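Week 4: Can it do my chores yet?

Hi everybody! Short answer to the question I get every May: sort of, on a good day, with somebody standing next to it. I love this stuff and I still pack my own bag.

Last week we did hard things, meaning boxes and bins (easy, they hold their shape). Now we're on to soft things. A backpack sags, it folds, the straps go wherever they like, and a zipper wants one hand pulling while the other holds the cloth tight.

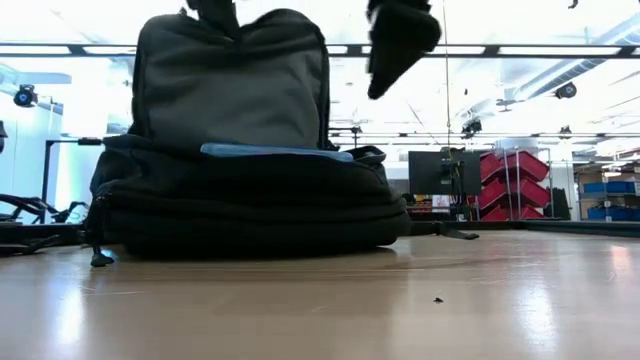

So when you read the Brullthorpe paper, look at what they count as a success. They ran 2,000 tries, great! But a "try" there is one grasp. Getting a whole bag packed and zipped took 29 steps, and if each step works 95 percent of the time you finish fewer than one bag in four. Do that sum yourselves, please, it's on the quiz.

For Saturday: pick one chore at home and write down every step, straps and all. Mine (folding a fitted sheet) hit 20 before I gave up. Send them to Saranya Warrier, she's grading this one.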